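Who still borrows films? Physical lending and streaming among library members in Bovville

Student project report
Hsin-yi Yuen and Yung-ching Ho
Retail and Media Studies, second year

1. Background

The Flescombe branch library in Bovville has lent out films since the VHS days. It now has one bay of DVDs and Blu-rays next to the large print section, and a smaller spinner rack of audiobooks on CD. The last video store in town, Kesska, closed its doors before either of us was old enough to have a card there. Anyone in Bovville who wants to watch something on disc without buying it has the library or a friend's shelf.

We wanted to find out who is using the film collection, what they borrow, and whether they also pay for streaming. Our starting guess was that borrowers would mostly be older people without a streaming account. This was partly wrong, as section 4 explains.

We did not look at sales of discs. Another group in our class covered that topic and we agreed not to overlap.

2. Method

The branch gave us a list of the titles in the film collection and the number of loans for each one over the past year. There were no member names or card numbers in the list. The catalogue held 1,964 titles when we received it. A few of these turned out to be duplicates entered under slightly different names, and we left them in.

We then ran a short paper survey at the borrowing desk. It had a section on borrowing habits, a section on streaming, and a blank space for comments. We collected 40 completed forms. We also did three longer interviews with people who had ticked the box saying they would talk to us. The interviews were held in the study room and each took roughly 30 minutes.

The survey was first planned for October but was moved back when the branch shut for carpet work. This left us less time for the interviews than we had wanted. Our original plan had a second site, the community centre in Adeleke, and we had to drop it.

3. What gets borrowed

Television series were borrowed more than films. Whole box sets of British crime dramas went out again and again, and some had a waiting list for most of the year. Children's titles came next. New release films were popular for their first couple of months on the shelf and then dropped off sharply.

The titles that surprised us were older Australian films and documentaries. These were not borrowed often, but they were borrowed steadily, and a number of them could not be found on any streaming service we checked. We checked the main paid services and two free ones on the same afternoon. Streaming catalogues change, so the result could be different now.

A large part of the collection did not move at all. The branch told us that items with no loans are normally reviewed for removal, but that the film bay had not been reviewed for some time. We think the loan figures for the whole collection look worse than they should for this reason.

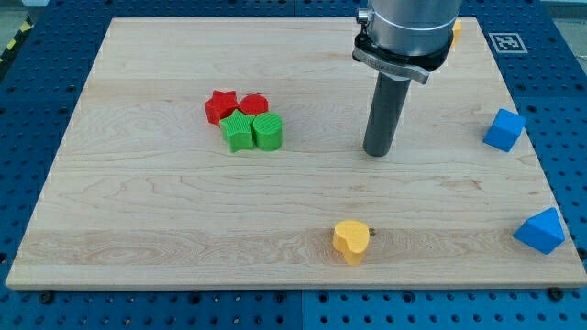 Page last changed: 6 June 2024

4. What borrowers told us

Most people who filled in the form also had at least one streaming service at home. They did not see the library as a replacement for it. The most common pattern was to stream during the week and borrow a disc for the weekend, or for a trip away. Several people wrote that their internet was too slow in the evenings for anything in high definition, especially on the properties out past the showground.

Price was mentioned often. People had cancelled services when the monthly cost went up, or when a show they were following was moved to a different one. One interviewee said she now keeps one service at a time and swaps it every few months. She borrows from the library to fill the gaps. Another said he had gone back to discs after a film he had bought digitally stopped appearing in his account. He had not been able to get an answer about why.

The third interviewee was a parent of two children under school age. For her, the main point was that a disc ends. She finds it easier to turn the television off after a DVD than after a service that starts the next episode by itself. She was also the only one of the three who had bought a player recently. It was second-hand and came without a remote, which meant some of the menus could not be used.

Age made less difference than we expected. There were older borrowers who streamed every night and younger ones who had no subscription at all. The younger borrowers were more likely to look for a particular director or series. The older ones were more likely to browse the bay and take whatever looked good.

The complaints were mostly about scratched discs. A disc that freezes near the end of a film came up in the comments more than any other problem. The branch has a polishing machine but staff only use it when a fault is reported, and many borrowers said they just return the disc without saying anything.

5. Limits of the project

Our sample was small and was made up only of people who were already at the desk. It tells us nothing about members who never go near the film bay. We also relied on people remembering what they had borrowed, and the two of us entered the answers by hand. Where handwriting could not be read we left the answer out.

6. Suggestions for the branch

Put a slip inside each case so that a borrower can tick "disc skips" and return it.

Review the titles with no loans and use the space to face the better covers outward.

Label the titles that are hard to find on streaming. Borrowers in the interviews did not know the library had them.

Keep lending players if the budget allows. The branch has one portable player for loan and it is not listed in the online catalogue.

7. Division of work

Hsin-yi Yuen sorted the loan list and wrote sections 2 and 3. Yung-ching Ho designed the survey form and wrote section 4. The interviews and the remaining sections were done together. A copy of the blank form is held at the Flescombe desk.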